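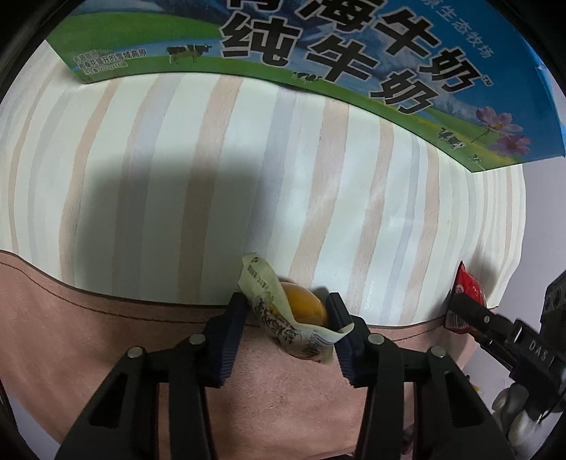 Deposit kept after cancelling a holiday cottage – can we get any of it back?

Posted in: Self-catering and holiday lets

Divya Kurup
We booked a cottage for a week in February through a small letting agency called Hemard. The total was £1582 and we paid a deposit at the time, with the balance due eight weeks before arrival. My father-in-law has since had a date for his operation and it falls in the middle of that week, so we rang on Thursday to cancel. We hadn't paid the balance yet.

The woman on the phone was polite but said the deposit is non-refundable and that we may also owe the balance if they can't relet the week. I had assumed that losing the deposit would be the end of it. The booking was made online and I have the confirmation email, but I can't remember ticking anything about terms. The cottage sleeps six and has a hot tub, so I would have thought somebody would want it for half term.

Can they ask for the balance as well? And is it worth offering to move the booking to another week instead? We do have annual travel insurance with the bank but I have not looked at whether it covers the UK.

Melati Harahap
Look at the insurance first. A lot of annual policies do cover UK trips, but often only if you have a minimum number of nights booked in paid accommodation, and a week should be enough for most of them. Check what it says about relatives too. Some list in-laws as close family and some don't, and they will want to know whether he was already on a waiting list when you booked or when you took out the policy. If he was, that is where the claim may fall down. You will need a cancellation invoice from the agency and a letter from the hospital or GP, and the GP may charge for it.

On the balance, it depends on the terms. Find the booking conditions on their website and see what they say about cancelling before the balance date. Many agencies keep the deposit only if you cancel before that point, and a sliding scale starts afterwards – ours was 70 per cent of the total inside six weeks. Ask them to send you the version that applied on the day you booked.

Whatever they say, put your cancellation in writing today. A phone call may not count, and the date matters if you are close to the eight weeks.

Cường Lại
had this with a lodge a few years ago, they kept the deposit and that was it. wouldn't bother arguing

Pavithra Devadiga
I let out a cottage myself, so this is from the other side. Half term is one of the easier weeks to fill outside the summer. If you tell the agency now and they relet it at the full price, they have lost very little, and it is fair to ask for some of the deposit back less an admin fee. Ask them to confirm in writing when the week is rebooked, and keep an eye on the calendar on the listing.

Moving the date is worth asking about as well. I have said yes to it 3 times and charged only the difference in price. Offer them a week in March or November and be flexible about the changeover day. It is usually the owner who decides, so ask the agency to pass the request on.

Divya Kurup
Thank you all. I have emailed to cancel in writing and asked about moving to the last week of March. The policy does cover the UK and parents-in-law are on the list, so I am waiting for a claim form.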